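Compte bloqué chez Bidau après un dépôt d'espèces
Forum Banque et épargne > Litiges et réclamations

pivoine31
15/6/23
Bonjour à tous. J'ai un compte courant chez Bidau, agence de Sterkville, ouvert en décembre. J'ai déposé 2395 € en espèces au guichet après la vente d'une moto. Le lendemain, plus d'accès à l'appli, carte refusée, et un message qui demande « tout justificatif utile ». J'ai envoyé le certificat de cession, pas de réponse. Ils ont le droit de tout bloquer pour ça ?

grosbill_compta
Oui. Vigilance anti-blanchiment, c'est dans la convention de compte. Un compte récent plus un dépôt en liquide qui ne ressemble pas au reste, ça déclenche une alerte et quelqu'un doit la traiter à la main.

tilleul
Pas d'accord avec le « oui » tout court. Demander l'origine des fonds, d'accord. Bloquer la carte et les virements sans dire pourquoi ni pour combien de temps, c'est autre chose. Le loyer part comment ?

grosbill_compta
S'il y a eu une déclaration de soupçon, la banque n'a pas le droit d'en parler au client. Le conseiller ne sait souvent rien lui-même.

pivoine31
Le loyer est rejeté, justement, et j'ai 3 prélèvements qui arrivent derrière. Le conseiller me dit d'attendre.
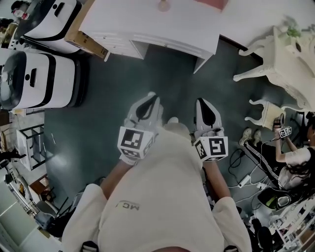 T-shirt MC, une poignée dans chaque main

mado_k
Même chose chez Mateos l'an dernier, pour un virement reçu de l'étranger. Débloqué après un courrier recommandé au service réclamations. Le téléphone n'a servi à rien. Joins l'acte de vente, la copie de l'annonce et un relevé de l'ancien compte si la moto a été payée par là.

tilleul
Et demande par écrit le remboursement des frais de rejet. Chez Brernura ils m'en avaient pris pour 178 €, rendus après réclamation.

grosbill_compta
Remboursés à titre commercial, je suppose. Ce n'est pas automatique, il ne faut pas lui faire croire ça.

tilleul
Je n'ai pas dit automatique. J'ai dit de demander.

pivoine31
Recommandé envoyé ce matin avec les pièces. J'ai aussi prévenu le propriétaire, il accepte d'attendre – il me reste 300 € sur un livret ailleurs pour les courses.

mado_k
Garde l'accusé de réception. Sans réponse dans les deux mois, tu peux saisir le médiateur, ses coordonnées sont sur la brochure tarifaire.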